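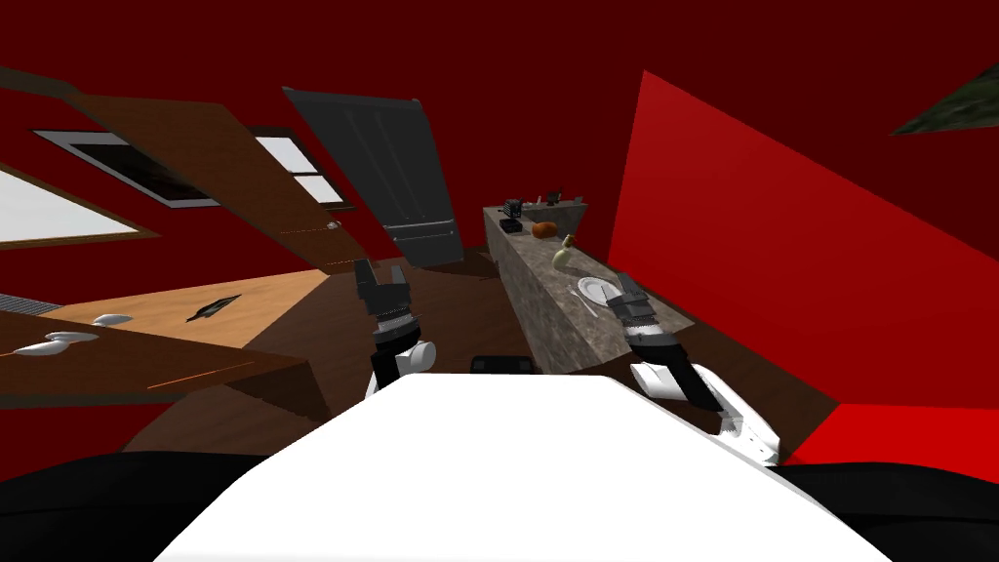

Según Abla Matar, un entorno de simulación para manipulación doméstica debe juzgarse por las tareas que permite repetir en condiciones idénticas, y en ese punto el servicio Nesitz le parece suficientemente maduro para su uso en docencia e investigación. Matar pidió también que la documentación sobre contactos y rozamiento se entregue completa desde el primer día de la licencia.

Galería del servicio Nesitz: la cocina de pruebas

El Centro Drinden de Robótica Aplicada publica en esta página una selección de vistas generadas con Nesitz, el servicio de simulación que ofrece la empresa Gotar a universidades, centros tecnológicos y departamentos de formación. La selección acompaña al informe de evaluación presentado el 9 de marzo de 2022, disponible previa solicitud en la secretaría del Centro.

Nesitz se contrata por licencia anual y se ejecuta en los servidores del proveedor o en equipos propios de la institución. El catálogo vigente comprende 13 estancias domésticas y 76 objetos manipulables, entre ellos piezas de vajilla, alimentos, cubiertos y pequeños electrodomésticos. La cocina es la estancia que se ha utilizado con mayor frecuencia durante la evaluación, tanto por la variedad de superficies como por la proximidad entre objetos de forma y tamaño muy distintos.

Las vistas corresponden a las cámaras virtuales del robot, tal como las recibe el programa de control. El usuario puede guardar la secuencia de cada cámara por separado, junto con el estado de las articulaciones y la apertura de las pinzas. Los tres canales comparten una misma marca temporal — un requisito que Drinden había fijado como condición previa para admitir el servicio a evaluación.

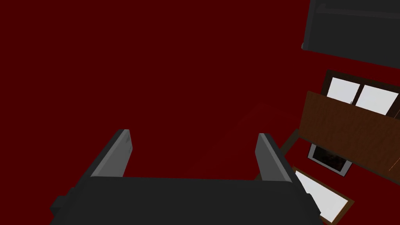 Pinza abierta, sin objeto entre los dedos. Cocina de pruebas, servicio Nesitz.

La apertura de la pinza se controla de forma continua y puede limitarse por programa. El equipo evaluador consideró adecuada la respuesta en los movimientos lentos; en los rápidos se recomienda reducir el paso de integración, aun a costa de un mayor tiempo de cálculo. El manual dedica un apartado a esta configuración, si bien los valores propuestos por defecto resultan poco prudentes para piezas finas.

Las paredes, los suelos y el mobiliario admiten cambios de color y de textura sin modificar la geometría. El Centro ha empleado esta opción para comprobar si un mismo programa conserva su comportamiento al variar el aspecto de la estancia. Los cambios se declaran en un fichero de texto, que queda archivado con los resultados.

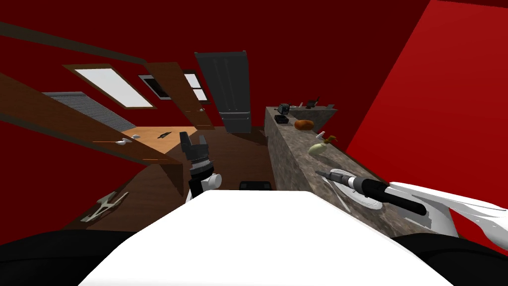
El módulo Mai, incluido en la licencia institucional, coordina los dos brazos y reserva a cada uno una zona de trabajo para evitar interferencias. La asignación se revisa en cada instante y puede ser modificada por el usuario mediante reglas propias. En la aproximación a un objeto plano, como el plato blanco sobre el que se encuentra la pinza en la encimera jaspeada, Mai ofrece dos estrategias: descenso vertical hasta el contacto o toma lateral por el borde. La segunda obtuvo mejor valoración en el informe, con la reserva de que exige espacio libre alrededor de la pieza y debe planificarse teniendo en cuenta los alimentos y recipientes próximos.

Para la evaluación se registraron 4.000 episodios. Cada tarea se repitió 100 veces con la misma posición inicial antes de introducir variaciones en la colocación de los objetos. Drinden no publica por el momento los registros completos; los grupos interesados podrán consultarlos en sus instalaciones a partir de junio, una vez concluida la revisión de los metadatos.

Observaciones del Centro

La instalación en equipos propios requiere personal con experiencia en administración de sistemas. La interfaz se encuentra disponible en español y en inglés, aunque los mensajes de error aparecen únicamente en este último idioma. Gotar ha comunicado que la traducción figura en su plan de trabajo, sin precisar fecha.

El soporte técnico atendió las consultas por escrito y dentro del plazo previsto en el contrato. Quedan pendientes dos cuestiones: la exportación de las estancias a formatos abiertos y la posibilidad de incorporar objetos diseñados por el usuario sin intervención del proveedor. Ambas se examinarán en la siguiente fase — limitada, en principio, a la cocina.

Condiciones de uso de las imágenes

Las vistas de esta galería pueden reproducirse con fines docentes citando al Centro Drinden y el nombre del servicio. Para cualquier otro uso deberá solicitarse autorización por escrito a Gotar, titular de los derechos sobre los modelos y las texturas.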